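How to Regrout a Tiled Inside Corner

Filed under: Bathrooms and Kitchens
By Archie Lindsay
Wednesday, January 31, 2024

The grout in a corner between two tiled walls usually cracks before the grout anywhere else. The walls move a little with the seasons, and hard grout can't move with them. The fix is to take the old grout out of the corner, touch up the joints next to it, and fill the corner itself with flexible caulk. Plan on one evening for the removal and most of the next day for the rest.

What you need

Grout saw or oscillating tool with a grout blade
Utility knife
Vacuum with a narrow nozzle
Sanded or unsanded grout to match
Rubber float and two sponges
Color-matched silicone caulk
Painter's tape

Use unsanded grout for joints under 1/8 inch. Mosaic sheets nearly always fall in that group, but measure yours.

Step 1. Clear out the corner

Run the utility knife down both sides of the corner joint to break the bond, then work the saw from top to bottom with light strokes. Let the blade do the cutting.
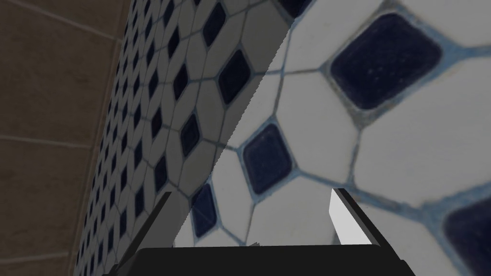 Go down at least two-thirds of the tile thickness. If a tile sounds hollow when you tap it, stop and reset that tile before going further. Vacuum the joint twice and wipe it with a damp sponge.

Step 2. Mix and spread the grout

Mix only what you can use in 20 minutes. Add powder to water until it looks like peanut butter, let it sit for the time given on the bag, and stir again. Push it into the field joints with the float held at a low angle, moving across the tiles diagonally. Keep it out of the corner.
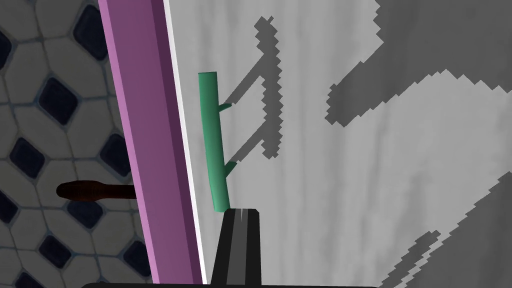

When the grout firms up, wipe the tiles with a well-wrung sponge. Rinse the sponge often. Too much water washes out the color and leaves the joints chalky. A haze will form as it dries, and a dry cloth takes that off the next morning.

Step 3. Caulk the corner

Wait a full day. Tape both walls, leaving a gap the width of the joint. Cut the tube tip small, run one steady bead from the top down, and smooth it once with a wet finger. Pull the tape while the caulk is still wet.
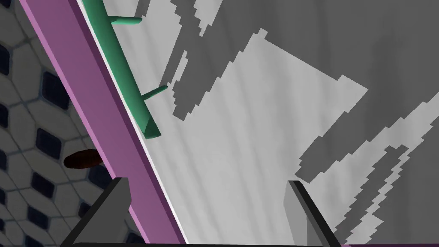
Step 4. Let it cure

Keep water off the corner for 24 hours, or longer if the tube says so. Seal cement grout after it has cured for the time on the bag, and keep the sealer off the caulk.

Check the corner again in April, once the heating has been off for a while. If the caulk has pulled away from one wall, cut it out and redo step 3. The grout can stay.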